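Curtains up, washing machine still in the wrong place

September 2021
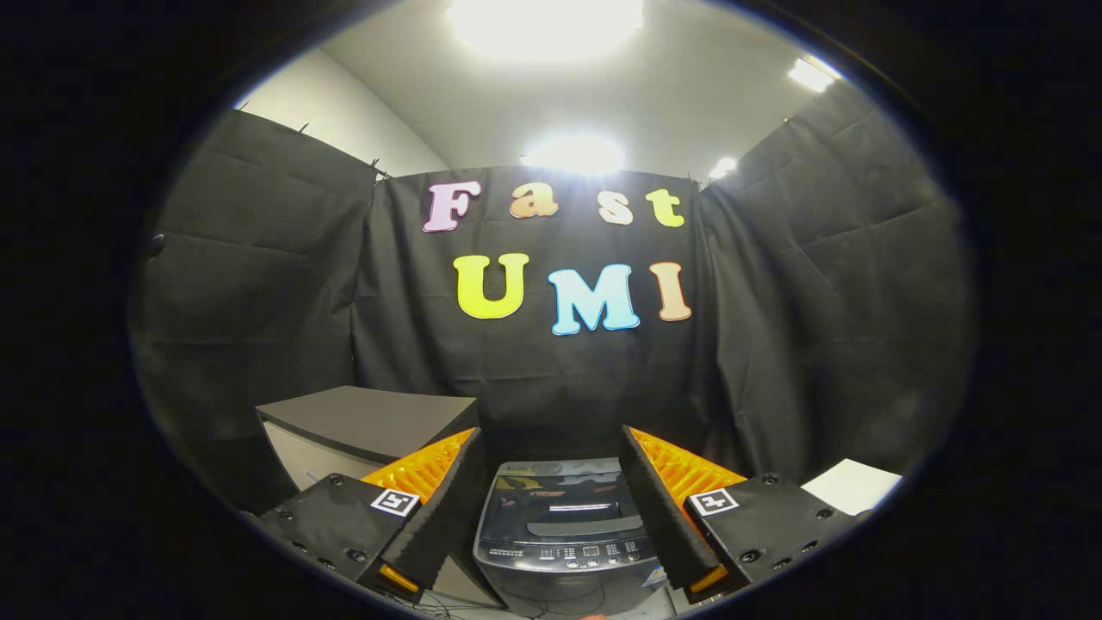

Right, quick one before I have to go out. The curtains. I said back in January I'd get them up in a fortnight and well, look at the date. I wanted black, proper heavy looking black, and I spent far too many evenings on the Moltier website comparing blacks, as if there's more than one. Anyway three of them are up now, back and both sides, and they make a little box of a space which I am very pleased with. Creases and all. The left one is the worst for creases, big panels of them, and I've decided I don't care. Iron is at the back of a cupboard, it can stay there. Two little black clips hold the top of that one near the corner and black on black was the right call, the white plastic ones I had first looked awful.

The foam letters were meant to be temporary. "Fast" on the top row, "UMI" underneath, all pastels with white edges. The U has ended up a bit higher than it should be. I've moved it in my head about 15 times and not once with my hands. The yellow is the best colour though, really cheers up all that black.

Things I would tell anyone hanging curtains like this:

Buy more clips than you think. Then more.

Get the fabric out of the packet the day it comes. Mine sat folded in the Zastley bag all summer, hence the creases.

Do the back one first. I did a side first, had to take it down again, lost most of an afternoon and a fair bit of temper.

Pin the letters from the middle outwards. Did I do this? No.

Now the washing machine. Top loader, dark charcoal, goes nicely with the curtains, which was a fluke. I'd like to say it's in its final spot but it isn't, I want it further over and the grey cabinet swapped round to suit. Both are a pain to shift on my own so that's a job for when my back has forgiven me. The cabinet has a darker grey top and I keep wanting to put things on it, must resist, the last flat surface I had turned into a post pile within a week.

Still to do: decide on a rug (Ochoa have a stripey one, almost bought it twice), tidy the hem on the right hand side, and stop fiddling with the lights. There's plenty of light from the ceiling, probably too much, it shows up every single wrinkle in teh fabric.

Paint next. Plesomano do a soft green I like but the tester was more mint toothpaste than anything. Will report back. Got to run, bus in ten minutes and I can't find my other shoe.

15 shares | 4 comments

Contact | © 2021 | Back to top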